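Nundden Two-Arm Tabletop Cell: Demonstration Visits

Print this page | E-mail this page

By Wanda Ostrowski, Customer Programs
Posted in July

The Nundden Two-Arm Tabletop Cell is a compact workstation for handling small, light or breakable objects. It is supplied by Tustance as a complete unit, with both arms, the base rail, the enclosure and the operator software included. Prospective buyers are invited to see the cell at work in our demonstration room before requesting a quotation.

Demonstration sessions are held every Thursday at 10:00 a.m. and last 90 minutes. Each session is limited to nine visitors. Groups from a single company may ask for a private session at the same rate, subject to the availability of staff.

What visitors will see

The session begins with a short introduction to the controls, followed by the glassware program. Glassware was chosen for the standard demonstration at the request of customers in catering supply and gift packing, who wished to see the arms handle thin stems and smooth surfaces. The program covers the approach to a stemmed glass, the grip, the transfer between the two arms and the placement of the glass on a rack. Visitors may ask the operator to pause at any stage.

Grip force is set separately for each arm. The operator will show the effect of changing this setting, first on a cardboard tube and then on a glass. Visitors are asked to remain behind the marked line while the arms are powered.

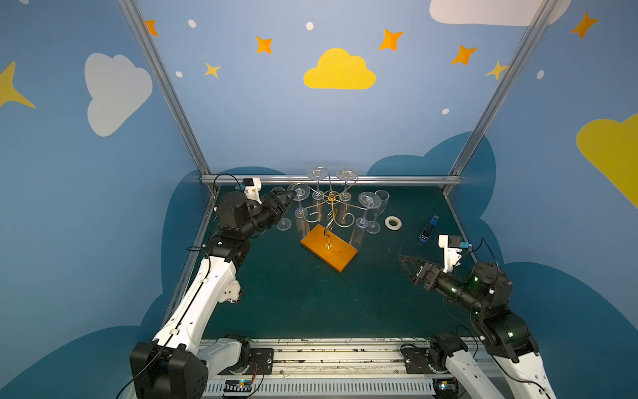

The second half of the session is given to questions and to trials with visitors' own items. Items should weigh no more than 700 grams each and should be free of liquid. Please bring at least two of each item. Tustance takes reasonable care with all articles, but cannot accept responsibility for breakage during a trial.

Tadeo Toledo, who leads the demonstration team, recommends that visitors send the dimensions of their items in advance. "A stem, a rim and a flat base each call for a different approach," he notes. "If we have the measurements a few days before, we can prepare the settings and spend the session on the task itself."

Equipment details

Both arms are mounted on a common rail and face each other across the work surface. Each carries a two-finger parallel gripper. The fingers can be exchanged by the operator with a hand tool, and alternative finger shapes may be ordered from the accessories list. Enclosure walls can be left plain or finished to the customer's own design.

The cell runs from a standard wall outlet. Customers using Omex conveyors may order the matching interface, which allows the cell to receive a start signal from the line. The interface is not shown in the standard demonstration, but may be requested when booking. Units ordered with a Van Acker stand are delivered at bench height and require no further assembly beyond leveling.

Rental and purchase

The cell may be rented at $1,795 per month, with a minimum term of three months. Installation and one day of operator training are included in the rental charge. Purchase prices are given by written quotation and depend on the finger sets, stand and interface selected. More than 20 finger shapes are currently listed.

Rental customers who decide to purchase during the first term will have one month's charge credited to the purchase price.

Booking

Requests should state the name of the company, the number of visitors and the type of item to be handled. Confirmation is sent by e-mail, together with directions and parking information. Closed-toe shoes are required in the demonstration room. Visitors who need step-free access should mention this when booking so that the ground-floor entrance can be opened.

Cancellations are accepted until noon on the day before the session.

Shares: 9 | Comments: 0

Print this page | E-mail this page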